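Packing line automation mtg, November 7, 2019
Grarside site, upstairs room
Present: Georges Hijazi (chair), Maiara Evangelista, Sekar Pillai, Samira Sleiman (notes). Walid Rizk joined from item 2.

**1. Last minutes**
Ok. Samira to fix spelling of Skenden throughout.

**2. Pick cell**
Sekar: arm handling soft goods on the test bench, balls first, then the bagged items. Target is 600 picks a shift, Georges wants that in writing from Skenden before we sign off anything. Lighting over bench still uneven, shadows confuse the pick. Walid asked who resets it when it stops on nights. No answer yet. Maiara says it cant be whoever is closest, needs a name on the rota.

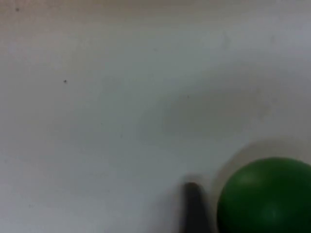 *Item 2: green ball on the white surface, gripper finger just left of it.*

Sekar wants the bench wiped down at every shift change, specks showing up on the white. Agreed.

**3. Jobs and hours**
Long one. 11 people on hand packing now. Georges: no layoffs before September, five move to checking and cell tending. Walid asked if same pay grade. Georges thinks yes but has to confirm with Hakim office. Walid not happy with "thinks", wants it minuted. Minuted.
Maiara – people on the line hearing about this from the drivers, not from us. Short talk at start of each shift, she will do days, Walid nights.
Wrist and shoulder complaints should go down w/ less hand picking. Samira: but standing watching a cell all shift is its own problem. Rotate, two hours max. Agreed in principal.

**4. Training**
Trinix course, $300 a head. Georges ok with it for the five, Walid wants it open to anyone who asks. Left open. Course must be in paid hours, all agreed.

**5. AOB**
Ear plugs dispenser empty again. Locker keys, see Samira.

**Actions**
- Georges: pay grade answer from Hakim; pick target in writing
- Sekar: quote for bench lights, cleaning added to shift sheet
- Maiara / Walid: shift talks
- Walid: list of who wants the training
- Samira: night reset on rota, draft for next mtg

Next mtg date tbc, Georges away.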